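Not a Passport, Thank You

2022-07-08
by Roya Hashemi
75 shares | 4 comments

My new travel document arrived last week, 113 days after I mailed in the application, and I've been carrying it around the apartment like a baby. It's good for one year. It can't be renewed, so at the end of the year I get to mail it back and apply for another one from scratch, as if the government and I had never met.

For those of you who came to this blog for the cooking and stayed out of politeness, a quick explanation. I came to this country as a refugee. I have a green card now but I'm not a citizen yet, and the passport from the country where I was born expired a long time ago. I could, in theory, walk into a consulate and ask those people for a fresh one. The trouble is that asking your old government for a passport can be taken as a sign that you and your old government have made up. We haven't made up. So what I travel on is a refugee travel document, a booklet that looks enough like a passport to get me into the passport line and not enough like one to get me out of it.

I've had several of these by now and I consider myself something of an expert in the faces people make at it. The first face is pleasant and blank. The person at the counter takes it and opens it to the photo page. Then they close it and look at the cover again. Then comes the second face, which I think of as the restaurant face, the look of a man who's been handed a dish he didn't order and isn't sure whether to send it back. After that he goes and finds somebody.

I don't mind the somebody. The somebody has usually seen one before, years ago, and is pleased to be asked. What I mind is the time in between, standing at the counter with a line of honeymooners behind me, trying to look like a person whose papers are in order. My papers are in order. They've been in order since before breakfast, in a plastic folder with tabs. It makes no difference, my face goes guilty all by itself.

The longest I've been left standing is 28 minutes. This was in December, on my way to see my aunt, and the woman at the desk was very kind and kept typing my nationality into a box that wouldn't take it. The box wanted a three-letter code. She tried the country where I was born, and the computer asked for that country's passport. She tried the United States, and the computer asked for that one. She asked me what I usually put. I told her I usually let the other person pick.

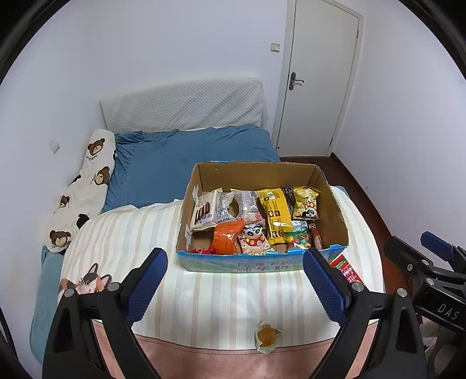

There is a code, by the way. There are a few of them, for refugees and for stateless people, and they've been sitting in the machines for years. I've written the one I need on an index card and I keep it in the front of the folder. I used to be shy about handing it over, on the grounds that people don't enjoy being told how to do their jobs by someone in a neck pillow. I've gotten over it. The card has saved me hours and I'd like it buried with me.

Visas are a separate hobby. My neighbor Ye-rin Kwak can decide on a Monday sort of whim to go and look at a cathedral, and then she goes and looks at it. I look up the rules first. Some countries treat the booklet like a normal passport and wave me in. Some want a visa for it. Some say on one page of the website that they accept it and on another page that they've never heard of it, and the phone number goes to a recording that recommends the website. My favorite was a form that asked me to attach a letter from the authorities of my home country confirming I was free to leave. I'd say I had demonstrated that.

Then there's the expiration problem, which I've explained so many times at dinners that my friends can do it with hand gestures. A lot of places want your document to be valid for six months past the trip. Mine lives for twelve. So from the day it lands in my mailbox I have half a year in which I'm a welcome guest of the world, and then half a year in which I own a very official bookmark. If the visa takes two months out of the good half, I've got four months left to take my vacation in, and my boss at Jedisau would like me to take it in the one week when I can't.

You'd think the answer would be to apply early. I did apply early. You do need to be here when you file, and there can be an appointment for fingerprints, and the appointment arrives by mail and it picks you. I have given my fingerprints so many times that I sometimes worry they're wearing down. They're still mine, I asked.

I should say that I know how lucky I sound. I do know it. I've got the booklet. There are people in camps who'd trade a great deal for a bad afternoon at an airline counter, and I have cousins who think my complaints are a kind of foreign comedy. The whole idea behind this little document is old and rather decent, which is that a person who can't go home ought to be able to go somewhere else, and that some government should vouch for her while she does it. I like that idea. I'd like it better with a longer shelf life and a machine-friendly box.

What gets me is how much of it depends on whoever's at the counter. There's a treaty, there are rules, there's a whole shelf of manuals, and in the end it comes down to whether the guy had a good lunch. I once got through a border in less time than it takes to tie a shoe, because the officer's grandfather had carried something similar after a war and he wanted to tell me about it. He stamped it with real tenderness. Two days later a hotel wouldn't let me check in until I produced a "real passport," and I ended up showing them my library card from Fududwood, and that did it. It has a picture of a heron on it.

I told all this to the usual crowd when the new booklet came, mostly to explain why I was kissing an envelope. 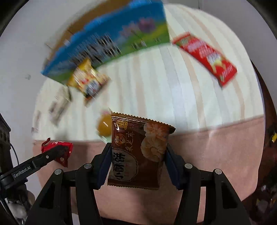

Soo-ah Kang wanted to know why I didn't just stay put until citizenship came through, seeing as I'd be eligible before long and could then stand in the boring line with everyone else. It's a fair question, and I've asked it myself at several airports. The answer is my aunt. She's eighty-four and she lives in a third country, neither mine nor hers, in a flat with a balcony she's too proud to admit she can't get out to anymore. She raised me for part of my life and she doesn't do video calls, on principle. The principle is that I look tired on them. She isn't going to wait on anyone's processing times, and I don't see how I could ask her to.

Also, eligible is a big roomy word. I'll be eligible to apply. Then I'll be eligible to wait. There's a test, and I've been studying for it, and I can now tell you more about the Federalist Papers than any native-born person at my office, several of whom have asked me to stop.

So the plan is to go in the good half of the year. I've got a fare on hold, and a letter from Doherty, my lawyer's office, saying in one paragraph what the booklet is. The letter is on heavy paper. I can't prove that heavy paper helps but I've noticed people hold it with both hands. I've got the index card. I've got printouts of the airline's own rules with the right line in yellow, and a copy of my green card, and a copy of the copy. Last time I used one item out of the whole folder and it was a pen.

If you're in the same boat and you've just gotten your first one, a few things I wish I'd been told. Check the spelling before you do anything else, and check the birth date too. Book the kind of ticket you can change. Don't try online check-in, it will only hurt your feelings. Ask about every country you land in, even the ones where you're just walking from one gate to the next to buy a nine-dollar yogurt, because some of them want a transit visa for the yogurt. And get your return date well inside the expiration date. Coming home with an expired one is a story I've heard secondhand, and it was long and had no jokes in it.

I'll report back after the trip. My aunt has asked me to bring pistachios, which she can buy downstairs.

4 comments

Ha-neul Son
The restaurant face!! My husband traveled on one of these for years and I never had a name for it. He got the second face so often he started saying "take your time" before he'd even handed it over.

Yoon-hee Cheon
Which section of the airline rules do you print? I've got the same trip to plan in the fall and the page I found runs to 19 screens and mentions refugees once, under pets.

Roya Hashemi
Yoon-hee, it's usually under "other travel documents" and it's usually wrong in one spot. Call too, and write down the name of whoever tells you yes.

Ye-rin Kwak
For the record I never saw the cathedral. It was closed.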